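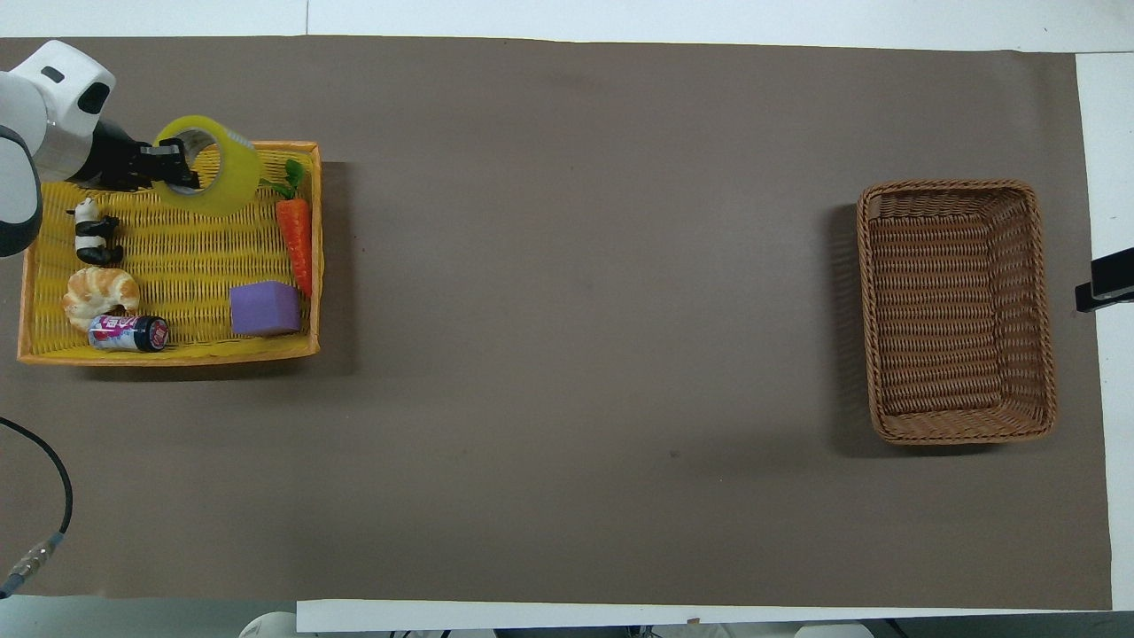 Nasemo asked why we want more people when the arms already have operators. Operators drive. We also need people who will read our handling rules, watch the arms follow them and mark where the wording fails.

Genberg is looking for five paid reviewers to work on its good practice guide for two-armed tabletop work. Sessions start in March at our Rafferty site. The draft covers how a gripper should take hold of small household items, where an idle arm should be parked, and when an operator must stop. 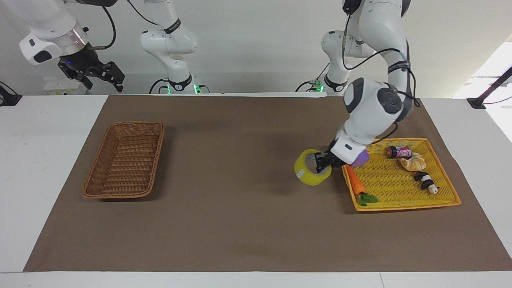 Rafferty staff have asked that the parking rule be settled first — it draws the most disagreement between shifts. Reviewers will begin there.

You don't need a robotics background. You do need to write clearly and be comfortable using a stop button. Training is paid at the same rate as review work. Travel is covered up to 110 km each way.

To apply, send a one-page letter and your availability to the Demell project desk, quoting reference 940. Tell us about a workplace rule you have had to follow, and how you would reword it.

Posted 2021-11-30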